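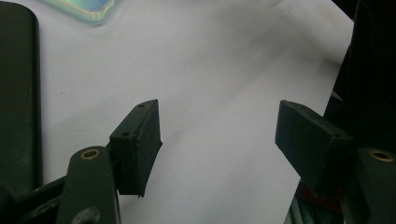

재활용 선별장에서 광학 선별기가 재질을 판정하는 근거는 반사광이다. 컨베이어 위로 근적외선을 비추고, 되돌아온 빛의 파장별 세기를 기준 스펙트럼과 대조한다. 흰 종이 한 장은 이 방식으로 다루기 쉬운 축에 든다. 빛을 넓게 산란시켜 신호가 충분하고, 셀룰로스의 흡수대도 뚜렷하다. 종이의 판정이 어려워지는 것은 표면에 수지 필름이 덧입혀졌을 때다.

스케스네스(Skesness) 선별장은 지난해 9월 플루카텍(Flukateck)의 선별 라인을 들였다. 분사 노즐은 200개이고, 수지는 7종으로 나눈다. 검은색 플라스틱은 판정 대상에서 빠져 있다. 착색제로 쓰이는 카본블랙이 근적외선을 대부분 흡수하므로 센서에 남는 신호가 잡음과 구별되지 않는다. 재질이 폴리프로필렌이든 폴리카보네이트든 결과는 같은 ‘미판정’이다.

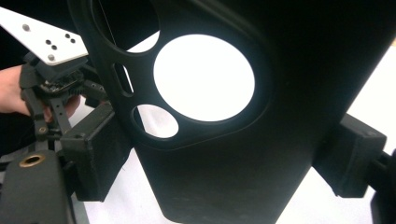
무광 검정 휴대전화 케이스의 뒷면. 카메라 자리에 둥근 구멍이 나 있다.

대안은 두 갈래다. 하나는 중적외선 대역을 쓰는 것으로, 카본블랙의 영향이 작지만 검출기가 비싸고 측정 속도가 떨어진다. 다른 하나는 착색제를 바꾸는 것이다. 우르코프(Urkov)가 내놓은 검정 안료는 가시광만 흡수하고 근적외선은 통과시킨다. 스케스네스의 시험에서는 이 안료를 쓴 시편 8개 가운데 6개가 제 재질로 분류되었다. 나머지는 두께가 얇아 벨트의 반사광이 섞인 것으로 기록되었다.
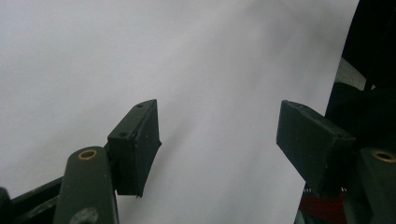 미판정으로 분류된 검은색 플라스틱은 어디로 가는가?
잔재물 라인으로 넘어가 비중 선별을 한 차례 더 거치고, 여기서도 회수되지 않으면 소각하거나 매립한다.

비중 선별은 색의 영향을 받지 않는다. 다만 폴리에틸렌과 폴리프로필렌은 비중이 가까워 물만으로는 분리되지 않으며, 충전재가 들어간 수지는 원래의 비중 구간을 벗어난다. 스케스네스는 유(Yu) 공정이라 부르는 2단 수조를 시험하고 있으나 처리 단가는 공개하지 않았다.

(5/18/23)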